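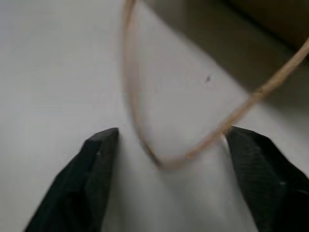

Page last changed: February, 10:40 a.m. (G. Fehr)

Unit 4: Hanging cords and the shapes they take

Read this before the lab. Bring a ruler and graph paper. Pádraig Duggan has the key to the lab if you arrive early.

4.1 The question

Hold a cord by both ends and let the middle drop. It settles into a curve. For a long time people took this curve for a parabola, and by eye it is hard to tell the two apart when the cord is pulled fairly tight. The correct name is a catenary, from the Latin word for chain.

A cord resting on a flat surface can take almost any shape, and friction will hold it there. The catenary belongs only to a cord hanging freely under its own weight.

4.2 What we assume

The cord bends freely, does not stretch, and has the same weight along its whole length. Real string breaks the first assumption a little. It is stiff, and it remembers the spool. Bead chain comes much closer, so we use it for the measured part of the lab.

4.3 The equation

Put the lowest point of the curve at height a above the x-axis. Then

y = a cosh(x/a)

where a = H/w. H is the sideways pull, the same everywhere along the cord, and w is the weight per unit length. A large a gives a shallow curve. A small a gives a deep one.

The pull along the cord at height y is T = wy. It is smallest at the bottom and greatest at the higher support. Students often get this backward on the homework.

4.4 When the load is on a deck

In a suspension bridge, the cables carry a deck that weighs far more than they do. The load is then even along the horizontal, and the curve is a parabola. The footbridge at Fakcombe is the case we work through in class. Telephone wire carries only itself, so it hangs in a catenary.

4.5 Lab

Hang the chain from two nails at the same height, 350 mm apart. Use the piece marked 380 mm. Mark the chain's position on the graph paper every 10 mm across, then take it down and draw a smooth curve through the marks. Find a by trial from the sag. On the same sheet, plot the parabola with the same end points and the same lowest point.

Repeat with the nails at different heights. The lowest point will no longer be in the middle. With a large enough height difference it may not be on the chain at all.

4.6 Problems

1. A wire weighs 2 N per meter and has a sideways pull of 1000 N. Find a.

2. Show that the length of cord from the lowest point to x is a sinh(x/a).

3. Use the first two terms of the series for cosh to explain why a tight cord looks like a parabola.

Hand in problems 2 and 3 with your lab sheet. Harvey Dhillon is grading this unit. Raymonde Doucette has spare chain.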